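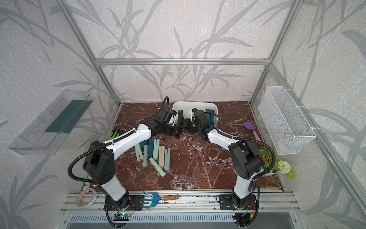

Blättertapete, rotbrauner Marmor, weißes Tablett. Hell und dunkel nebeneinander.

So, kurz zwischendurch, der Kaffee wird kalt und um 6 muss ich los. Ihr wolltet wissen, was aus der Tablett-Sache geworden ist. Also.

Ausgangslage: Tischplatte voll mit Kleinkram. Immer. Kabelreste, Klammern, Stifte, der Schlüssel vom Keller in Ernmont, den ich seit November suche. Farzana hat irgendwann gesagt, stell doch einfach ein Tablett hin und alles, was da nicht draufpasst, kommt weg. Klang mir zu simpel. Mach ich jetzt aber.

Flach muss es sein, das ist das Wichtigste. Hatte vorher eine tiefe Kiste, da verschwindet alles drin und man wühlt. Runde Ecken sind auch gut, lassen sich besser auswischen. Und ganz nach hinten an die Wand damit, sonst stellt man vorne doch wieder die Tasse rein.

Sortieren nach Farbe – ja, ich weiß, klingt nach Deko-Tante. Aber es geht schneller als nach Zweck. Das dunkle Petrol nach rechts, und zwar hochkant, dann sieht man jedes Teil einzeln. Schwarz nach links. Weiß irgendwo dazwischen, da bin ich noch nicht konsequent. Ronaldo meint, hochkant fällt eh alles um. Mal sehn.

Zum Marmor: wunderschön, die weißen und rosa Adern, ich guck da gerne drauf. Aber er glänzt halt, und auf glänzend sieht man jeden Krümel. Einmal am Tag mit dem feuchten Tuch drüber, danach trocken nach. Kein Essig!! Hab ich bei der alten Platte gemacht, 2 matte Flecken, gehen nie wieder raus.

Die Tapete ist übrigens noch Restbestand, einige 93 Cent die Rolle bei Arancibia im Ausverkauf, da konnte ich nicht nein sagen. Hellgrau mit dunkleren Blättern, die schräg drüberlaufen. Beim Kleben schrecklich, weil der Ansatz nie passt, hab zwei Abende geflucht. Aber ruhig genug, dass es mit dem Marmor nicht streitet. Finde ich jedenfalls, Farzana findet es zu viel Muster auf einmal.

Was noch fehlt: ein Platz für die Klammern. Und der Kellerschlüsel. Wenn jemand was Flaches mit Deckel kennt, schreibt es in die Kommentare, ich les das am Mittwoch in der Bahn.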